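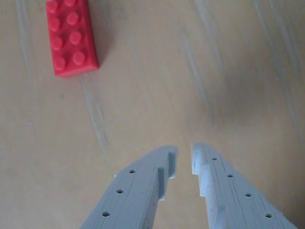

I don't believe the Wendalby feud, and I've read all of it

Everybody at work is talking about the Wendalby feud, so I spent most of an evening reading up on it, and I have come out the other end believing less than when I went in.

If you've been spared: Wendalby is the small-town mystery show, the one with the ferry and the bakery and more murders than any bakery could survive. The two leads are supposed to hate each other. The story is that they haven't spoken off camera since the second season, that one of them had the other's trailer moved to the far side of the lot, and that a dinner scene in the season opener had to be shot with a stand-in because they wouldn't sit at the same table.

Great story. I would love for it to be true. I've gone looking for where it came from, though, and I get to the same place every time, a single item on Lirkbridge that went up in August. Lirkbridge is a gossip site. It has been right about some things. It also once ran a pregnancy story about an actress for the better part of a year, and I'd like to know when that baby is due.

The Lirkbridge item quotes "an insider." Further down it quotes "someone close to production." By the end there's "a friend." I read it three times and could not find a reason to think these are different people. They all talk the same way. They all say "toxic" and they all say "walking on eggshells," and I have worked in offices with plenty of real tension and never heard a coworker say anybody was walking on eggshells. We said he was being a jerk.

What the other sites did

They copied it. I know that's how it goes now, but it's still something to watch when you line the stories up. One site wrote that the leads were "reportedly" not speaking. The next one linked to that site and dropped the "reportedly." A third said "multiple outlets have confirmed," and the outlets were the first two, who had confirmed nothing and had only read Lirkbridge, same as me.

After that came the body language videos. I watched a 7 minute one in which a man with a ring light goes through a red carpet clip and explains that her shoulder is turned away from him. Her shoulder is turned toward the person holding the microphone. She's answering a question. Where should the shoulder go? He has 94 comments under it thanking him for his work.

I'll give the believers one thing, the trailer detail is good. It's oddly specific, and specific is what makes people trust a rumor. But specific is cheap. I could tell you the trailer was moved 200 feet and had to be parked behind the catering truck, and you'd believe me a little more than you did before, and I just made that up sitting on my couch.
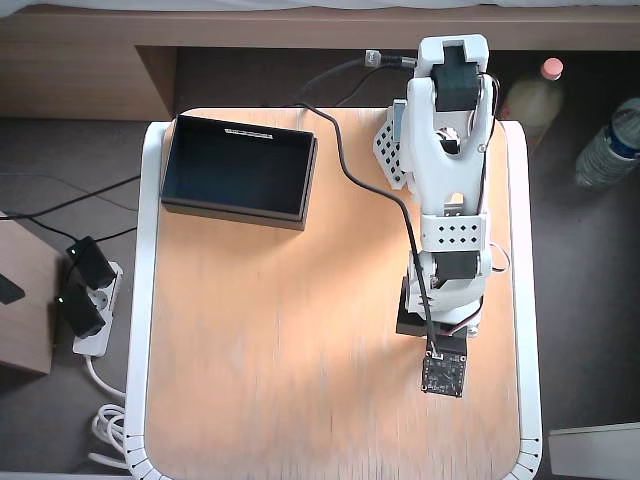
A white robot arm on a square wooden table.

The dinner scene

I went back and rewatched the opener for this, which I'd like some credit for, because it isn't a good episode. The claim is that you never see both leads' faces in the same shot at the dinner table. This has been passed around as proof, with screenshots.

Well, I looked. For most of the scene it's true. It's also true of nearly every dinner scene on television. They shoot one side, then they shoot the other side, and they cut between them. Go watch any cop show with a diner in it. By this logic there isn't a pair of actors in the country on speaking terms.

And there is a wide shot, right near the end, when the lights go out and the sister-in-law screams. Both of them are in it. It's dark and it's short, and the feud people say that's the stand-in. Maybe so. I can't prove it isn't. But notice what happened there. First the missing shot was the evidence, and when the shot turned up, the shot became the evidence. You can't lose an argument like that, and I've learned to back away from anyone who's having one.

Who gets something out of it

I'm not a conspiracy person. I don't think there's a room somewhere where all this gets planned. But I do like to ask who's better off, and in this case the list is long.

The show is better off. Wendalby had been sliding and the chatter was all about whether it would get another season. Now people who quit watching two years ago are tuning in to look for frostiness over the scones.

The network is better off too, obviously. The network used to be called Plalgate Family and is now just Plalgate, and it put out a statement that I'd frame if I had the wall space. It said the cast and crew are "a passionate group of artists who care deeply about the work." Read it again. It doesn't deny a thing. If the story were false and they wanted it gone, they could say the two of them get along fine. If it were true and they wanted it gone, they could say nothing. They picked the one wording that keeps it going for another couple of weeks.
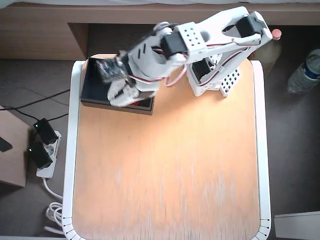 And then you have Arabzadeh, the agency, which I only learned from a fan forum represents both leads. Both! So the same office would be fielding the angry calls from each side of this war, every day, and would have somehow let the whole thing run without getting either client on a couch with a talk show host to laugh it off. Agencies are paid to make trouble go away. When they don't bother, I start to wonder how much trouble it is.

What they did do was book the pair for a fan weekend. I looked at the ticket page. A photo with one of them costs a lot. A photo with both of them together is 800 dollars, and it's sold out. I'm going to let you think about that one on your own. People are paying more to stand between two actors who supposedly can't share a dinner table, and the actors said yes.

Could I be wrong? Sure. People who work together fall out all the time, and long hours on a fake ferry would do it to me. Maybe the trailer did get moved. If somebody with a name and a job title comes forward and says they were there, I'll read it and I'll write a follow-up and eat whatever I have to eat.

But I've been asking for that since the summer and what I've gotten is a friend, an insider and a shoulder.

For the record, I'll be watching the finale, and I'll be looking at the seating. I'm annoyed about it. My sister thinks it'll turn out the two of them are secretly married, and she got that from Lirkbridge too.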